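Speaker notes, student projects evening, 20/09/2018
Traian Matei

Hello, quick thank you to the club. Keep it short!

Praver is our two-armed table robot, and the job is tea things: cups, saucers, a tray. Sounds dull, I love it (pause for laugh). Saucers are flat and slippery to grip, and mugs come in every shape.

216 practice runs so far. Each one teaches us something, usually about handles.
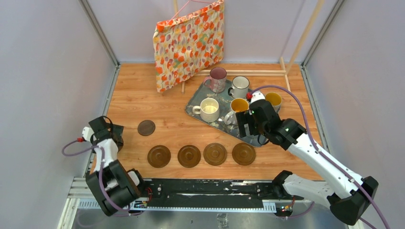

Next up is getting both arms to share a job without bumping. We want that going by December. Ask who'd like a try on the controls, then questions.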